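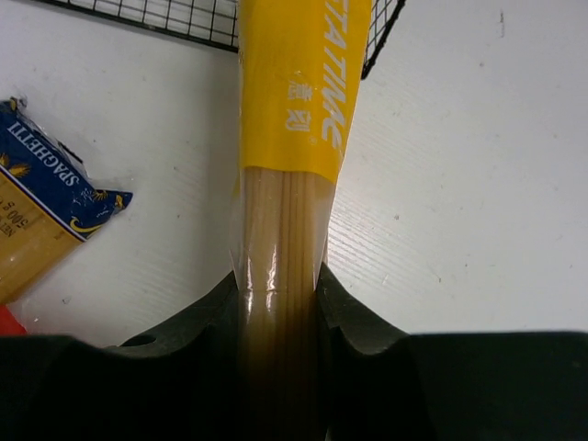 Spaghetti in Klarsichtfolie mit gelber Banderole

Prüfliste vor der Ausfahrt, mit Bemerkungen
Fahrzeug: Venlow Kombi, Erstzulassung durch Firma Csonka, seit August bei mir
Geprüft von: Emese Rácz

1. Reifen und Felgen
Profil vorne in Ordnung, hinten auch noch. Hinten links hat die Felge einen Kratzer, der ist alt und steht schon im Kaufvertrag. Luftdruck kalt gemessen, alle vier nachgefüllt. Das Reserverad habe ich vergessen, bitte nachholen.

2. Bremsen
Pedal fest, kein Nachgeben beim langen Drücken. Die Handbremse zieht erst spät, aber sie hält am Berg hinter der Werkstatt. Bremsflüssigkeit ist zwischen den Strichen, die Farbe ist mir zu dunkel. Wechsel ist mit der Werkstatt Florby besprochen.

3. Motorraum
Ölstand in der Mitte. Ein kleiner feuchter Rand am Ventildeckel, ich habe ihn abgewischt und nach 28 Kilometern wieder geschaut: trocken. Keilriemen ohne Risse. Der Kühlerschlauch oben ist neu, die Schelle ist von Rurkine und sitzt besser als die originale.

4. Beleuchtung
Abblendlicht, Fernlicht, Blinker, alles geht. Die Kennzeichenleuchte rechts flackert, wenn man die Heckklappe zuschlägt. Ich vermute den Stecker und nicht die Lampe.
Mangel, vor der Ausfahrt beheben!

5. Unterboden
Schweller auf beiden Seiten abgeklopft, der Ton ist gesund. Am Halter vom Auspuff ist Rost an der Oberfläche. Gebürstet und mit Wachs behandelt, nach dem Winter noch einmal kontrollieren.

6. Innenraum und Gurte
Die Gurte vorne rollen gut ein, der hintere mittlere bleibt hängen. Bis zur Reparatur sitzt dort keine Person. Warndreieck und Westen sind vorhanden. Der Verbandkasten ist abgelaufen, der neue liegt schon im Flur.

7. Kosten und Kilometer
Der letzte große Service hat 2490 Euro gekostet, davon waren 400 nur für die Einspritzung. Den Beleg bitte im Handschuhfach lassen, die Kopie ist im Ordner.

Ergebnis: fahrbereit, wenn Punkt 4 erledigt ist. Punkt 2 und der Gurt aus Punkt 6 müssen vor der nächsten Hauptuntersuchung gemacht sein.

E. Rácz

Kontakt: Emese Rácz | © Alle Texte bei der Verfasserin | Nach oben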